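Move the Student Section Back to the Sideline

Jul 22, 2024

Londcombe opens its football season in September, and for the third year in a row the students will watch it from behind the north end zone. I think that is a mistake, and I think it is one the athletic department could fix before the first home game.

For anyone who has not followed this, the students used to have the middle of the east stand, from one 35-yard line to the other. They were moved when the school put in chairback seats and started selling that block as a season package. The students got 2495 bleacher seats in the end zone. The chairbacks went to donors and anyone else willing to pay for them.

I understand the money. A program at our level does not get a big television check. We get paid to go on the road and lose to somebody much larger, and we get ticket sales, and after that it is people writing checks. If the east side chairbacks had sold out, I would have a harder time with this column. They have not sold out. At the Garnia game last fall, a conference game with good weather, there were whole rows in the middle of that stand with nobody in them at kickoff. The end zone had 2000 students in it by the school's own number.

Those students were loud, too. You could hear them fine when Garnia was backed up at the north end in the second quarter. For the rest of the afternoon the ball was mostly somewhere else, and the noise stayed down there with them. A visiting quarterback changing the play at midfield had no trouble at all. When the section was on the east side it sat right over the visitors' bench, and teams that came here used a silent count for most of the game. Dralbridge had 3 false starts on one drive in the last season of the old setup. I am not going to claim that won us the game, since we lost by 6, but it was worth fifteen yards and a punt.

Helge Amundsen, who ran the ticket office when the change was made, told me last spring that the plan was always to look at it again after two seasons. Two seasons are up. I have not heard of any review and the seating chart for this year is already on the website with the same colors in the same places.

Some of the older season ticket holders will tell you they like it better now. They can sit down. I have sat near some of them and I get it. If you have had a seat on the 40 since Rissanen was coaching, you do not want a nineteen-year-old in body paint in front of you on third and short. But there is a whole west stand, with shade after halftime, and plenty of room to move people who want to sit. Offer them the same yard line across the field at the same price and let them keep their parking.

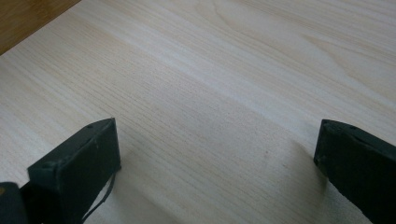

The other complaint I hear is about the seats themselves, and I have less patience for this one. People say students will tear up the chairbacks, so you would have to take them out, and that costs money. Fine, take them out. Students do not use the backs anyway because they do not sit. Give them plain boards to stand on. Plain boards, like what the old east side had before the aluminum, were good enough for this stadium for decades. Sell the chairbacks to people in the west stand who would like one.

Ayuba Tetteh played linebacker here for four years and had two seasons with each arrangement. He said that under the old one the defense would wave its arms at the east side before third down and the sound came back right away. With the new one, he said, guys still waved at first, out of habit, and then they quit doing it.

That should bother the people in charge more than it seems to. The students are the ones who will be buying season tickets in fifteen years, if they buy them at all. Right now we are teaching them that the good seats are for somebody else, even when somebody else does not show up.

The Dralbridge game is at home this year. It would be a good one to try it for, even if it is only the one block between the 35 and the 50.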